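A Wednesday at Zornora: watching a robot learn to sort switches

I got to the Zornora open day late, with wet shoes and no visitor badge, and Piret Sproģis let me in anyway. She runs the small demonstration room at the back of the building, past the canteen, and she had already given her talk twice that morning. "You've missed the good biscuits," she said, "but the arm's still warm."

The arm goes by the name of Melel. It's bolted to a bench with a grey top, and when I came in a dozen people were standing round it with their coats on, the way you do when you only mean to stay for a minute. I stayed for most of the afternoon.

Piret trained as an electrician and spent years wiring control panels before she moved over to this side of things. I asked whether she missed it. "I miss the radio," she said. "We had it on all day. You can't have it on in here, people want to ask you questions." Did she mind the questions? "No, no. The children's ones are best. A girl this morning asked me if it gets bored, and then she asked if I do."

The job Melel was being shown is one Piret used to do by hand at the end of a shift: taking push-button switches out of a tray and setting them down where the next person can reach them, all facing the same way. It sounds like nothing. She laughed when I said so. "Everyone says that! Then I give them a tray and tell them to do it without looking at their hands, and they see what I mean. The heads are round, the bottoms are square, and it all tips over if you grab the wrong end."

Gonçalo Aguiar, who writes the software, had been sitting behind a laptop all this time eating a satsuma. He came over when he heard us talking about grabbing the wrong end (it's a sore point, I gathered). "In September we had it going for the caps every time," he told me. "They're big, they look easy. But they're smooth, and it would pick one up by the cap and the rest would swing. Now we want it to go for the body, lower down."

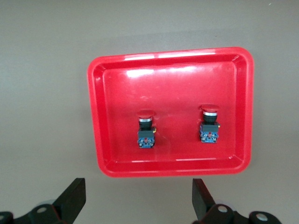 He teaches it by doing the thing himself. There's a pair of handles wired up to the arm, and he moves them and Melel copies, and all of it gets recorded. They had 113 good runs with the switches by the time of the open day, and another 52 that Gonçalo called "the museum", meaning the ones where something went wrong. I asked if he throws those away. "Never. Piret makes me watch them."

"I do make him watch them," said Piret.

Visitors were allowed a go on the handles, 3 minutes each, and I'm sorry to say I took mine. It's a very odd feeling. You push your hand forward and this big quiet thing across the bench pushes forward too, a tiny bit behind you, like somebody being polite in a doorway. I got hold of a switch at the second try, felt terribly pleased with myself, and put it down on its side. Gonçalo said it would do nicely for the museum.

A man from Sampaio, a firm down the road that builds pump controls, wanted to know when he could buy one. Piret was quite firm with him — she said she wouldn't put it on anybody's line this year. I liked her for that, and asked her about it afterwards. "He's got people who are quick and careful," she said. "If I sell him something slow and fussy, he'll put it in a cupboard and never ring me again. I'd like him to ring me again."

So what would she use it for now, if it were up to her? She thought about it for a good while. "Night work. The boring hour before the day shift, when the trays need sorting and there's only one person in. It can be slow then, it doesn't matter." Gonçalo wants to try it on fiddlier parts first, and the 2 of them have clearly had this conversation before. There's a newer set of fingers on order, from a project they call Uso, with softer pads, and he thinks those will help with the smooth caps. Piret thinks he should stop going on about the caps.

By four the room had thinned out and somebody was stacking chairs in the corridor. I asked Piret if she'd do another open day. She said yes, probably in the spring, with the radio on this time and twice as many biscuits. Then she went off to find my badge, so that I could hand it back in at reception.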